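Natural dye project report: getting a decent blue out of woad

Ghada Nassar, Fiber Arts II, 22/02/2022

I picked woad for my project mostly because my lab partner, Simão Bastos, had already called dibs on madder and I didn't want to do onion skins again.

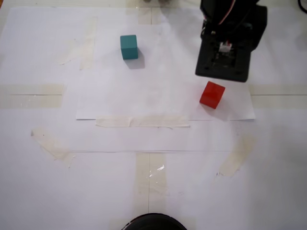
So woad it was! I ordered the powder from Valska and got three skeins of plain wool from the shop next to campus (the undyed kind that smells a bit like a barn, which I love). Our instructor, Jocelyn Paquette, told me to wash the wool first and leave it soaking overnight, and I'm glad I listened this time.

We use cookies to remember your settings. Accept | Manage preferences

My first vat was a flop. I used fructose and lime and kept it warm in a slow cooker, but I got impatient and put the skein in while the liquid was still a murky blue. It should be more of a yellow-green by then. The wool came out a sort of dishwater gray, and most of that rinsed off in the sink.

For vat number 2 I waited. And waited – the whole afternoon, with a lid on, checking the color with a spoon. When I finally put the second skein in, it came up green and then went blue in the air while I stood there squealing at it. I did three dips on that one, with a good rest between each. The third skein only got one dip, and it's a pale, chalky blue that I like even better.

Cost was a bit of a worry. The powder and wool came to 59 dollars, and I still have half a jar left, so the next round should be cheaper. I washed all the skeins in mild soap and left the blue ones on a windowsill for most of January with a strip of cardboard over one end. The dark skein hardly changed. The pale one faded a little on the uncovered part.

I'd like to try overdyeing the gray skein next – Simão has leftover madder and says I can have it if I knit him a hat. I also need to spin something finer, because my handspun sample was so lumpy that the dye took unevenly in the thick bits.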